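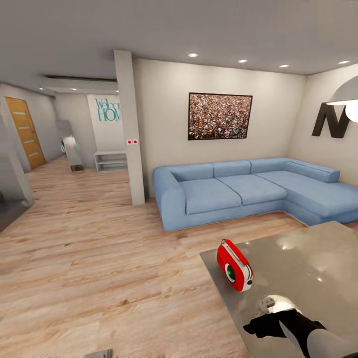 Images: Prirnarero Home Services, training library

They had Abelardo Gallardo cleaning the practice house on a screen before they let the machine clean a real one. Put the red and white thing where it belongs, said the sheet. It didn't say where that was.

"You're teaching it judgment," said Osel, the trainer up from Filtdale.

"I'm teaching it to tidy up after people who don't exist."

He had cleaned houses for Vergara for 12 years. There had been 50 of them on the crews in January. Now there were fewer, and the ones left sat in headsets above the tire shop, steering a black hand toward a glossy gray table. The company called this a promotion. It paid 90 cents an hour more and took away the mileage.
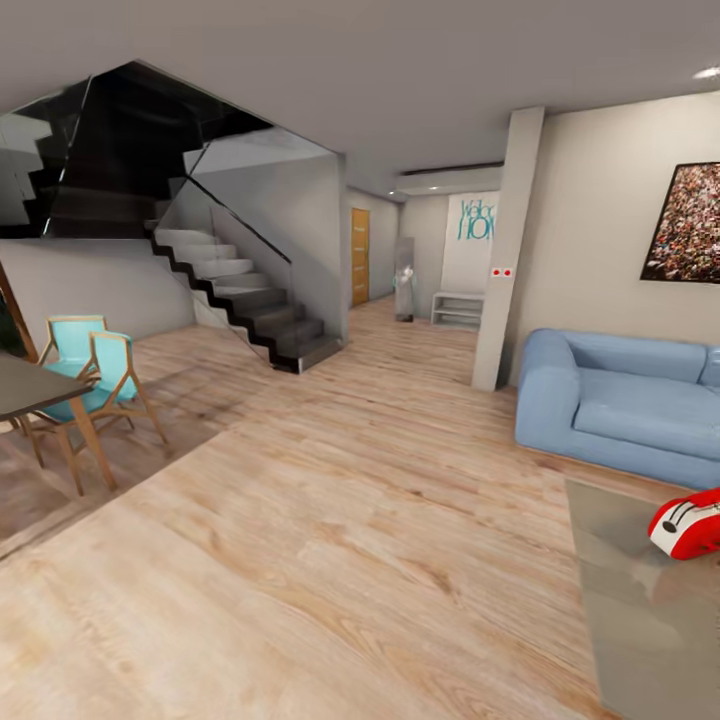

Osel liked to say the house had everything a real one had. Abelardo thought of Mrs. Dunning's stairs, with the dog hair packed into every corner, and the note she left each week asking him to please check that the stove was off. He used to check it twice.

"What does it do if there's a note?" he asked.

"What kind of note?"

"From the customer."

Osel typed something. "We could add notes in the next release."

"And who reads them?"

At 5 the screens went dark and the others went for their coats. Abelardo kept the headset on a minute longer, then looked up Mrs. Dunning's number.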